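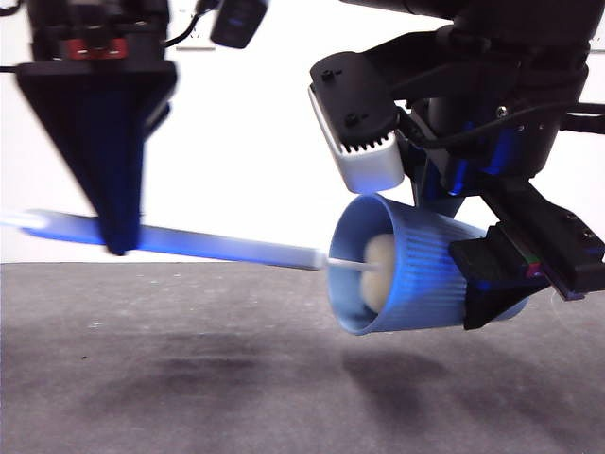 Why does my cruise booking show the wrong embarkation port after a schedule change? The booking page keeps its own copy of the itinerary, and that copy only refreshes when the operator reissues your voucher.

Home | Voyages | My Booking | Help | Log in

Filed under: Booking Problems, Expedition Voyages

It took me ages to work that out, so I'm writing up my whole ticket with Trurnine for anyone stuck in the same spot.

I booked a September sailing out of Onberg — cabin 245, five nights, two of us sharing. Then the ship's schedule moved and we got an email saying we'd now board at Bednarek. Fine by me! But when I logged in, My Booking still said Onberg, and so did the transfer from the airport.

What I tried first: logged out and back in, a different browser, my phone, my sister's laptop. Same thing everywhere. I also removed the transfer and added it again (don't do this, it charged me a second time and I had to ask for the money back).

Opened the ticket. The first reply told me to clear my cache, which I'd already done. I wrote back with the email pasted in and asked which port was right, the email or the website.
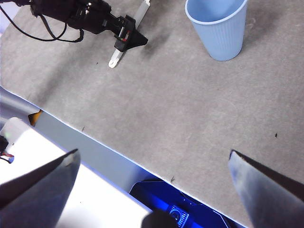
Support came back the next morning and said the email was right, the ship really was leaving from Bednarek, and my voucher was still on version 2 because the reissue had got stuck waiting for my passport details. I'd typed those in months ago, but my sister's had never saved. Her middle name has a hyphen in it and the form just drops the whole page without telling you.

So I put her in again with a space instead, they pushed the voucher through, and the port changed while I was still on the page. The transfer took a bit longer. Refund for the extra one is still pending.

Status: solved, apart from the refund.

Comments (3)

gangway_gal: Same hyphen problem here, different ship. The space worked, thank you!!

Lultix: Did they make you fill in the medical form again after the reissue? Mine went blank.

packedtoosoon: Mine went blank too — I had to redo it before I could print luggage tags.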